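3. Recogida de demostraciones

3.1. Organización de las sesiones

Antes de entrar en el detalle del protocolo conviene decir que casi todo lo que sigue se decidió sobre la marcha, en el laboratorio de Birkholm, y que las primeras semanas de febrero sirvieron sobre todo para equivocarnos con cierta calma. La idea de partida, propuesta por Yao-tsung Wan, era sencilla: si queremos que una política aprenda a ordenar material de pintura sobre una mesa, hay que enseñarle mesas que se parezcan a las de verdad, con objetos de formas muy distintas y con algún que otro obstáculo en medio. Trabajamos con cuatro operadores, a quienes agradecemos de corazón la paciencia, y el conjunto final, que llamamos Hivach, reúne 2259 demostraciones teleoperadas.

Cada sesión constaba de 30 episodios. Al comienzo, Piroska Boros leía en voz alta la instrucción del episodio («acerca el pincel al bote azul», por ejemplo) y el operador disponía de unos instantes para mirar la mesa antes de mover el brazo. Las imágenes se registraron con una cámara pequeña montada junto a la pinza, de manera que los dos dedos quedan siempre a la vista y la política puede relacionar su apertura con lo que tiene delante (figura 3).

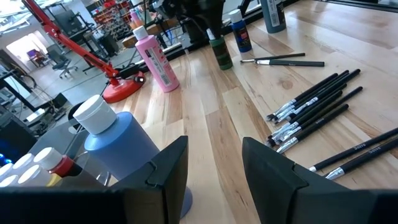

Figura 3. Vista desde la cámara de la pinza en la tarea de pinceles y pinturas.

La variedad de las disposiciones iniciales fue, con diferencia, lo que más discutimos. Andor Tóth defendía colocar los objetos al azar, siguiendo una lista generada por ordenador; Jenő Gulyás prefería que los propios operadores los dejaran como los dejaría cualquiera que va a ponerse a pintar. Acabamos alternando ambos métodos, y nos alegramos de haberlo hecho – las disposiciones «humanas» tienden a formar grupos que el azar casi nunca produce. En la figura 3 se aprecia bien con los pinceles de mango negro, varios de ellos tendidos en abanico, unos junto a otros, mientras que otros quedan separados del grupo. Para una pinza de dedos anchos son dos problemas muy diferentes: el pincel separado admite casi cualquier aproximación, y el que tiene vecinos obliga a elegir con cuidado el ángulo de entrada. Por eso anotamos en cada episodio si el objeto de destino estaba aislado o agrupado, y esa etiqueta se usa más adelante en el reparto entre entrenamiento y evaluación.

3.2. Criterios de aceptación

Un episodio se daba por válido cuando el objeto terminaba en la zona indicada y seguía quieto al retirarse el brazo. Descartamos 33 episodios por fallos de sincronización entre la cámara y los codificadores, detectados con la herramienta Zuvum. Los intentos con correcciones a mitad de camino se conservaron, siempre que el operador llegara a completar la tarea, pues enseñan a la política a salir de una mala postura.

Reservamos además 600 demostraciones para la evaluación, elegidas por sesiones completas y no por episodios sueltos. Fue Tamás Csizmadia quien insistió en ello tras comprobar que dos episodios consecutivos comparten casi siempre la luz y la posición de los botes, y le damos toda la razón. El efecto de esta decisión sobre los resultados se analiza en la sección 5.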